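Keltau linen shop to reopen in old post office

Keltau's last linen shop is moving, not closing. Hannelore Wallner got the keys to the old post office on Ortner Street this month and plans to open there in June, doors at 9 in the morning.

The shop lost its lease at Bonotton Arcade after the building was sold. Wallner had looked at 5 other places in town. Too big, too damp, or too much money. The post office has been empty for years and the town, which owns it, agreed to a six-year lease.

"I wanted windows," she said. "You can't sell color under a tube light, people bring it home and it's a different napkin."

Same stock as before, mostly – table linen, dish towels, plain cotton squares, fabric by the yard. Mending is back too, dropped last winter when the sewing room flooded. Bring items in clean, name pinned on. Prices go up on the counter the first day.

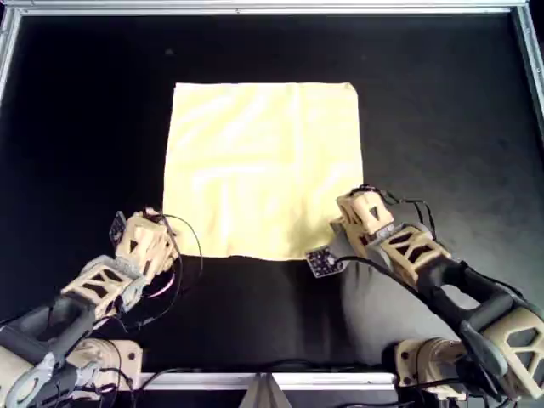
Parking and the bus

Some neighbors on Ortner Street aren't so happy. There are nine parking spots out front and the bakery uses most of them before noon. Ataberk Karakaya, who lives over the bakery, told the town council he is fine with the shop but wants the loading zone moved around the corner. Trucks idling at 6 a.m., he said, and again at lunch.

The council put off a vote. Public works wants to look at the curb first, and there's a question about the Zusus bus, wich turns there and needs the room. Answer expected before the opening.

Wallner says her deliveries come by van and she can take them at the back door. The alley is narrow but it works, she tried it.

The inside needs paint and a new floor by the counter. The old brass mail slots stay – she wants them for thread and ribbon. The sorting room in back will be for mending, with a long table and a sink. No public restroom.

A fund set up by customers has brought in $400 toward the sign. Donations can be left at the bakery til the end of the month. Gift cards from the arcade shop will still be good at the new address, no end date on them, and layaway orders carry over. Anyone who left mending before the flood and never picked it up should call the shop.
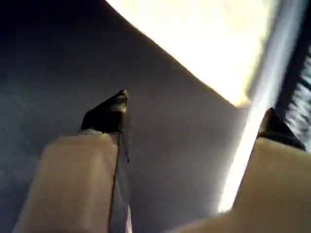 Pale surface, black tip, with a thin dark wire alongside.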